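Yellow tips, take three

I've been carrying this gripper back and forth to our shared space in Ridville so often that the bag zipper has given up, but I do think we're getting somewhere! Tuesday was finger day. Haruna printed the new pair at home (196 minutes each, and she sat up with both of them, bless her), and I spent the evening fussing over the screws and drinking far too much tea.

The black fingers now have yellow tips, which makes it so much easier to tell where they are when you're looking down over the white body. Paper cups are my favorite thing to practice on — they're light, they're cheap, and they squash the moment you get greedy with the trigger. I line up with the fingers wide open, take a breath, and go in slowly.
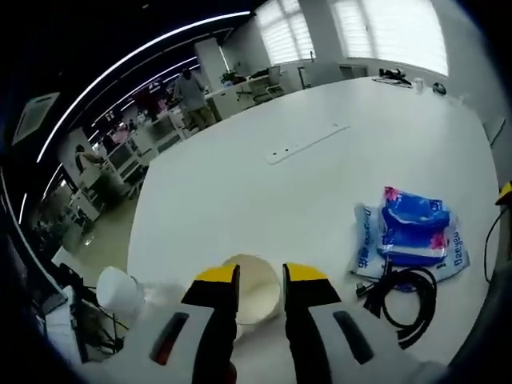 What's left on my list

The trigger spring is still too stiff for my poor thumb, so Dean is bringing a softer one from his parts drawer. I'd also like to do 20 cups in a row without stopping for a screwdriver, and after that I want to try something heavier, maybe a full mug if Haruna will lend me one she doesn't love.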